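Memano annonce son port spatial à Caltville : vous y croyez, vous ?

Forum > Espace et industrie > Lanceurs légers

soledad_olmedo
Bonsoir à tous,
Le communiqué est tombé en fin d'après-midi : Memano maintient son projet de pas de tir à Caltville et parle d'un premier vol orbital en septembre. 64 emplois directs « à terme », 163 avec les sous-traitants. J'ai lu le document deux fois et je n'ai trouvé ni la masse en orbite, ni l'altitude visée, ni le nom d'un seul client. En revanche le mot « souverain » revient à toutes les pages. Quelqu'un a mieux ?

yichen.tan
Pas mieux. Le moteur du deuxième étage n'a jamais fait un essai à feu de durée complète, en tout cas rien de publié. Septembre, à ce stade, c'est de la communication pour les actionnaires.

Treasa_M
Je vous trouve durs. Tous les petits lanceurs sont passés par là : des dates intenables, un ou deux ratés, puis ça finit par voler. Memano a au moins un terrain, un permis et une tour de lancement en cours de montage. Wemura, à côté, n'a que des images de synthèse.

yichen.tan
« Puis ça finit par voler », pour ceux dont on se souvient. Les autres ont été liquidés et leurs sites web n'existent plus.

shaohua_yan
Je suis de Valderrama, à côté, et j'étais à la réunion publique. Question posée trois fois : qui paie si le premier tir échoue ? Réponse du directeur du site : « Nous ne travaillons pas avec cette hypothèse. » Voilà. Ensuite on nous a parlé de la voie d'accès, qui doit être élargie pour les convois, et du futur centre des visiteurs.

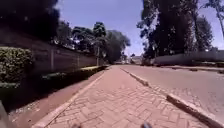 Le centre des visiteurs, d'ailleurs, est chiffré dans le dossier au kilo près de béton, alors que l'étude de sécurité en mer tient sur quatre pages. Je ne suis pas contre le spatial, j'aimerais juste qu'on me montre autre chose que la boutique de souvenirs.

Treasa_M
Quatre pages en annexe. L'étude complète est consultable en mairie, 1 056 pages, je suis allée la demander. Il faut un peu chercher avant de crier au loup.

shaohua_yan
Au temps pour moi, on ne nous l'a pas dit à la réunion. Tu as pu lire la partie sur les retombées du premier étage ?

Treasa_M
En diagonale. La zone d'exclusion est décrite, avec les couloirs de pêche. Par contre les probabilités de défaillance viennent du constructeur, sans contre-expertise. Là-dessus je te rejoins.

rongrong_meng
Je fais des charges utiles pour un labo (deux cubesats, rien de glorieux). On a demandé un devis à Memano au printemps. Le prix était correct, mais aucune clause de remboursement en cas de report, seulement un « avoir » sur un vol suivant. Un avoir sur une fusée qui n'a pas volé, mon directeur a bien ri. On est partis sur un lancement partagé, orbite moins pratique mais contrat lisible.

soledad_olmedo
Merci Rongrong, c'est le genre d'info que je cherchais. Et le marché dans tout ça ? Le communiqué annonce 2 493 petits satellites à lancer sur la période, sans source.

rongrong_meng
Même si le chiffre est bon, l'essentiel sera des constellations, qui achètent des gros lanceurs complets. Il faut regarder ce qui reste pour un lanceur de cette taille, et là je n'ai vu aucune estimation sérieuse.

Treasa_M
Il reste les missions de défense et les orbites particulières. Ça peut suffire pour quelques tirs par an.

yichen.tan
Quelques tirs par an avec 64 salariés et un pas de tir à amortir, j'attends de voir les comptes.

shaohua_yan
Je repasse en mairie pour l'étude complète, je scannerai le chapitre sur les retombées si on m'y autorise.

soledad_olmedo
Parfait, poste-le ici. De mon côté j'ai écrit au service presse pour la masse en orbite. Pas de réponse pour l'instant.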